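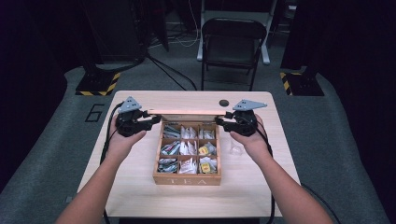
*Both grippers on the lid of the tea box.*

I don't trust a gripper demo that uses foam cubes. Foam forgives everything. A hinged lid doesn't, so when Thanakorn Nakpan and I built a pair of hand-held grippers at the Rungrueang shared shop, I asked for a tea box.

The build notes on Fundora promise an evening's work. Ours took 2 weekends, and half of that went into finding screws that fit.

1. Bolt the fingers on loosely. Work the jaws open and shut before you tighten anything.
2. Fit the top plate last. It gets in the way of the screwdriver.
3. Run each cable down its own side.
4. Open and close a lid with both hands. If the jaws slide along the edge, your pads are too smooth or your fingers aren't parallel. Check the fingers first.

Vurketti sells a "precision" finger set for this. I tried it and couldn't tell the difference.
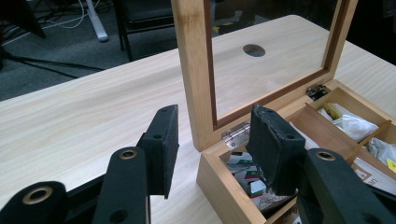

**Filed under: Pads and wear**

Look at the top rim of the pads before every session. Once the foam is ragged like the right one, I wouldn't believe any grip test you run with it. Bekent part 2426 is sold as long-life foam. Maybe it is, but I'd want to see the test.

Cut spares from sheet, punch the holes before you trim the outline, and swap pads in pairs. A new pad facing an old one pulls the lid sideways.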